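Household Organization, Week 5
Handout: Sorting a Mixed Tray
Instructor: Kirstin Halliday

Last week covered drawers and shelves. This week is about the small pile of things that collects on a counter, a dresser or a hall table, and how to get it into the right containers without leaving half of it behind. We use a tray for the unsorted items and two baskets for the sorted ones, one for food and one for bath things.
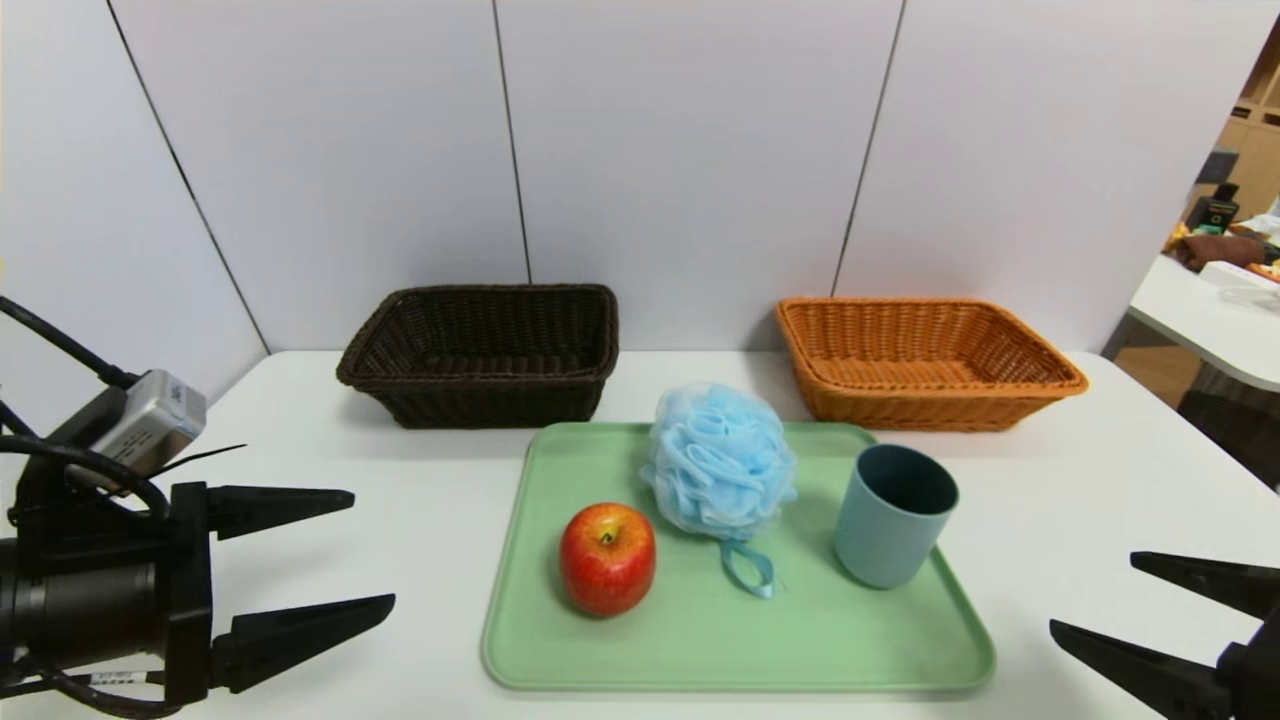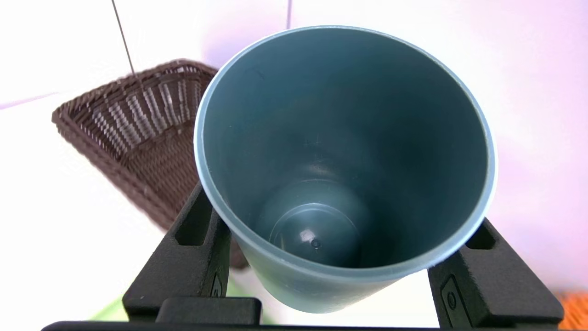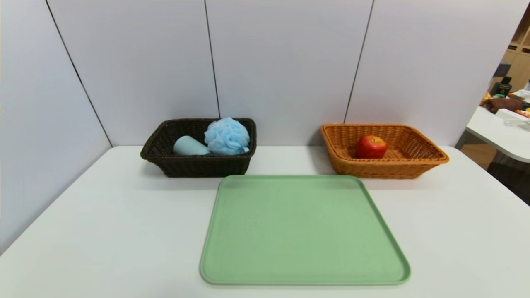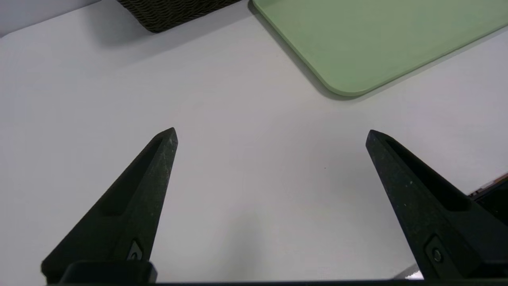 1. Terms

Unsorted surface: the place where items wait. In this course it is always a tray. A bare counter has no edge, and a pile on it will spread.

Category: the rule that decides where an item goes. A category is a rule about use. Color and size can be rules too, but they are weak ones at home. A blue cup and a blue bath sponge may end up in the same basket, and the reason should be that both are used at the sink or in the shower.

Receiver: any container that holds one category. Baskets, bins and boxes all work. Two receivers on one table should be easy to tell apart. A dark brown basket and a light tan one need no labels for most people, though a household with small children may want them anyway.

2. Setting up

Put the receivers at the back and the tray in front, within easy reach. Leave a gap between the receivers so that a badly placed item lands on the table, where you will notice it.

Decide the categories before you touch anything. Say them out loud if you are working with another person. Most of the disagreements in the February section came from two people using different rules on the same tray.

Start with empty receivers. If a basket already holds things, those things belong on the tray with the rest.

3. Items that could go either way

A plastic cup is the usual case. It could be a drinking cup, a rinse cup or a toothbrush holder. Ask where it was last used and where it will be used next. If both answers are the bathroom, it goes with the bath things. If the answers differ, the next use decides.

Fruit is simple: it goes in the food basket and nothing from the bathroom goes in with it. Soap and shampoo can pass their smell to food, and a damp sponge should not sit against an apple. If a sponge is damp, hang it by its loop until it dries and sort it afterward.

4. Order of work

Pick up one item at a time. Put it in its receiver before you reach for the next. Working with both hands is fine as long as each hand finishes what it started.

Tall items such as cups and bottles can be laid on their side in a shallow basket. They take up more of the floor that way but they don't fall over when the basket is carried. Soft items go in beside them and can rest partly on top. Place fruit by hand – do not drop it in, as bruises show up a day or two later.

The tray is done when it is empty. Students often leave one last item because they can't place it. If nothing fits, the categories were wrong, and you should go back to section 2.

5. Carrying and storage

Woven baskets are light but they hold dust and moisture. Wipe them with a dry cloth when you empty them. Don't put wet things straight into one – use a plastic bin for those. The tray can be washed in warm water with dish soap.

Homework

Sort one tray a day at home for 5 days. Write down your two categories each time and any item you had to move after you placed it. Bring the notes to class, along with a paragraph of up to 200 words on the item that gave you the most trouble.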